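Day one of owning a wooden table. I have spoken to it twice.

For context, I ate off a glass one for seven years. Glass shows every fingerprint but asks nothing else of you. You wipe it, it goes back to being a window with legs.

Hsin-yi Yuen came over, looked at the new one and said "have you oiled it". I said I'd only just carried it in. She gave me the face you give someone who has brought a puppy home without buying food.

So I went to the hardware place for oil. There's a whole aisle. Patel has one that goes on thin and needs four coats. Engelhardt does a wax you're meant to buff "until your arm objects", which is printed on the tin. I bought the Patel because I know my arm.

Read the label in the car. Sand lightly, wipe, oil, wait overnight, repeat, repeat, repeat. At this rate I'll be allowed to put a plate down in February.

Anyway, meet the table. The knots are my favourite part. I have already decided which one I'm going to stare at on phone calls.

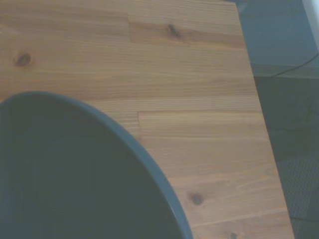
The good knots, plus the big dark bowl.

Yes, it's all strips glued together. My dad would call that offcuts with ambition. I like that no two neighbours are quite the same colour. Some go orange, some go beige, and they meet wherever they please.

Someone's asked if the stripes will even out with oil. Rosine Charpentier (who refinished her whole kitchen and now has opinions at parties) says no, they get louder. Fine by me.

She also says never put a hot pot on it, never leave a wet glass on it, and keep lemon juice away. I asked what the table was for, then. She's still typing.

Coasters: I own one. It's from a pub and it's mostly beer at this point.

The colour's a bit off in that photo, by the way. The kitchen light makes everything look like a dentist's. In the morning it's more like toast.

Ordered 50 cork coasters because the pack of 50 was cheaper than the pack of six – I don't understand shops. If you live near me you're getting coasters.

Update on the oiling: I've opened the tin. I've smelled the tin. I've closed the tin.

Does anyone have a sander I can borrow? Not the big kind. I get carried away.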